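Can the machine tidy up already?

August 17, 2025

My sister-in-law asked me in April when she can buy a robot that picks up the toys from the floor. I promised her an answer and it took me the whole summer to write it.

I read what I could find and I also tried the Lustisent simulator, where you can give small jobs to a robot arm. The job I like most is the simplest one: take a small cube from the table and put it in another place. My son does this since he was one year old.
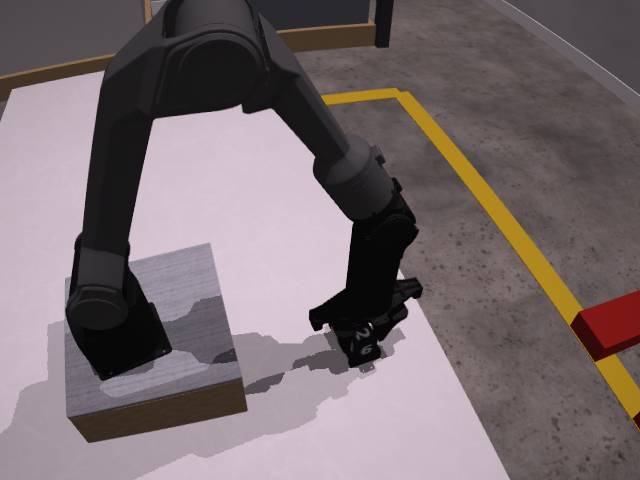
The arm over the small black cube, in simulation.

I let it run 242 times with the settings that came with it. In 38 runs the cube was not where it should be at the end. For a game this is fine. For my glasses and cups it is not.

And a cube is easy. It has flat sides and it does not bend. A sock is a different story, and a wet towel I don't want to imagine.

In the shops it goes faster, I think. The packing hall in Cerkholm has three arms now, but they lift the same box all day. At home no evening looks like the one before.

So my answer to her is: not this year. Keep the big basket.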